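Chapter 4
Ground That Does Not Drink: Pavement, Rain and Runoff

Most of us learn about rivers long before we learn about parking lots, and I have always thought that was a little backward. You may live many miles from the nearest river worth naming, but the chances are good that you crossed a parking lot, a sidewalk or a school yard this morning, and each of those places has its own way of handling the rain. In Chapter 3 we followed a raindrop down through the soil, past roots and pebbles and the odd earthworm, until it joined the groundwater. In this chapter we follow the same drop when it lands on something hard. Its trip is a good deal shorter, and quite a bit faster!

Let's begin with a word you will meet on nearly every page from now on. A surface is called impervious when water cannot easily soak into it. Roofs are impervious, and so are most roads. Lawns, woods and garden beds are pervious, though (as anyone who has tried to dig a dry lawn in late summer will tell you) some are a great deal more so than others. Between the two lies a wide middle ground of gravel paths, packed dirt and old brick, and we will spend a happy section or two there later on.

Concrete is a useful place to start. It shrinks a little as it hardens, then swells and shrinks with the weather for the rest of its life, so builders lay it in slabs and leave joints between them. Even so, cracks come along in their own time. A little water finds its way down through these openings, and on a large paved area they can matter more than you might expect. The rest of the rain must run off, following whatever slope the builders gave it, even a slope too gentle for your eye to notice. 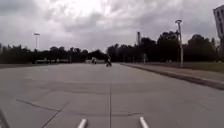
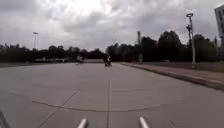
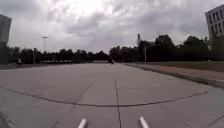
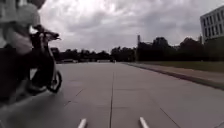 Figure 4.1. Broad concrete pavement.

4.1 Where Does the Rain Go?

Suppose a shower drops 88 gallons of water on a small paved lot in the town of Skeltby, and that 71 of those gallons reach the storm drain at the low corner. What became of the other 17? Some of it sat in shallow dips until the air carried it off, some clung to the rough surface as a thin film, and some slipped down through the joints. Now picture the same shower falling on the meadow next door, where only 23 gallons reach the ditch. The clouds were just as generous to both, and yet the ditch and the drain had very different afternoons.

We can compare the two places with a simple number called the runoff share. Divide the water that runs off by the water that fell. For the lot, 71 divided by 88 gives 0.81. For the meadow, 23 divided by 88 gives 0.26. Keep these two numbers somewhere handy, as we will come back to them when we plan a rain garden in Section 4.3.

Before you read on, take a sheet of paper and sketch a paved place you know well. Mark the high side and the low side as best you can remember them, and draw arrows where you think the water travels. Put the sketch away until the next good rain, then go and look, with your boots on and your sketch in hand.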